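La noche del inventario

En la calle Chidiac solo quedaba abierta una tienda de reparaciones, y era la mía. La llamé Dukus porque el rótulo ya estaba puesto cuando alquilé el local y cambiarlo costaba más que un mes de renta. Con los años los clientes empezaron a llamarme a mí Dukus, y dejé de corregirlos.

El 21 de enero de 2024 cerré temprano para hacer el inventario. Llevaba meses aplazándolo. El comprador, una empresa de Pridby que se quedaba con el local y con todo lo que hubiera dentro, quería una lista firmada. Me pagaban por pieza y por peso, según el caso, y el resto iba incluido.

Puse la radio y empecé por los estantes de abajo. Cables, cajas sin tapa, una bolsa de tornillos que pesaba como un niño. Apunté 220 tornillos sin contarlos. A las dos horas tenía llenas las primeras hojas del cuaderno y me dolían las rodillas.

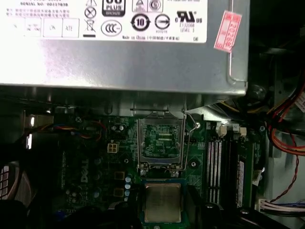

Etiqueta de una fuente de alimentación con el sello 80 PLUS Bronze.

Entonces llamaron a la puerta. Era una mujer mayor, con abrigo verde y un paraguas cerrado, aunque no llovía. Le dije que estaba cerrado. Me contestó que ya lo veía y entró.

Puso sobre el mostrador un resguardo de los míos, de los antiguos, cuando todavía los numeraba a mano. El número era el 758.

—Vengo a recoger el ordenador de mi marido —dijo.

Miré la fecha del resguardo. Tenía nueve años. Le expliqué que, pasado un tiempo, los equipos sin recoger se desmontan para piezas, y que eso estaba escrito por detrás. Le dio la vuelta al papel y lo leyó entero, despacio, moviendo los labios.

—Está escrito —dijo—. Pero a lo mejor no lo hizo.

Le ofrecí una silla y fui a la trastienda. No pensaba encontrarlo. Pensaba quedarme allí un rato prudente, mover un par de cajas para que se oyera el ruido y volver con cara de haberlo intentado. Lo había hecho otras veces.

Moví la primera caja y luego la segunda. Detrás había una fila de torres que no recordaba, cada una con su papel pegado con cinta. La cinta se había vuelto amarilla y algunos papeles estaban en el suelo. Me arrodillé otra vez y fui leyendo números. 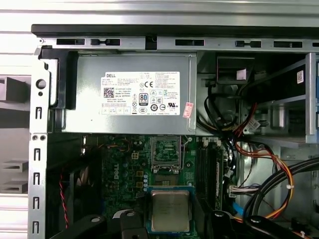 Tardé casi una hora. De vez en cuando me asomaba y ella seguía en la silla, con el paraguas sobre las piernas, escuchando la radio. Daban un programa sobre el puerto de Florov y los barcos que ya no paran allí. En una de esas me preguntó si podía subir el volumen, y lo subí.

Su marido había trabajado en ese puerto, me contó desde la silla. Llevaba las cuentas de los remolcadores y por las noches escribía una historia del muelle, de cuando era niño. Había llegado hasta el capítulo doce. El ordenador dejó de encender un martes de abril, según empezó a decir, y luego se corrigió: de abril sí, el día no lo sabía. Él lo trajo a la tienda en el autobús. Después se puso enfermo y ninguno de los dos volvió a acordarse.

—El resguardo estaba en una chaqueta —dijo—. La iba a regalar.

La torre estaba al fondo, contra la pared, con el 758 escrito en rotulador. La llevé a la mesa, le pasé un trapo y le quité la tapa.

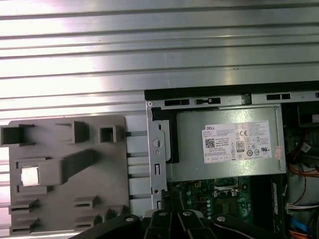

Superficie metálica acanalada y, a la izquierda, una placa de plástico gris.

No le prometí nada. Cambié lo que había que cambiar, conecté un monitor y apreté el botón. El ventilador hizo un ruido de carraca, paró y volvió a girar. La pantalla tardó mucho. La mujer se había levantado y estaba de pie a mi lado, sin acercarse demasiado.

Apareció una carpeta llamada Muelle. Dentro había más de doce archivos. El último se llamaba simplemente «final», y ella me pidió que no lo abriera.

—En casa —dijo.

Me preguntó cuánto era. Busqué el precio en el resguardo, pero la casilla estaba en blanco. Le dije que estaba pagado. Ella sacó un billete de todas formas, lo dejó debajo de la grapadora y me pidió que le llamara un taxi.

Cuando se fue volví al cuaderno. En la lista para los de Pridby ya había apuntado las torres de la trastienda, todas juntas, en una sola línea. Taché la cifra y puse una menos. Después apagué la radio y seguí con los teclados.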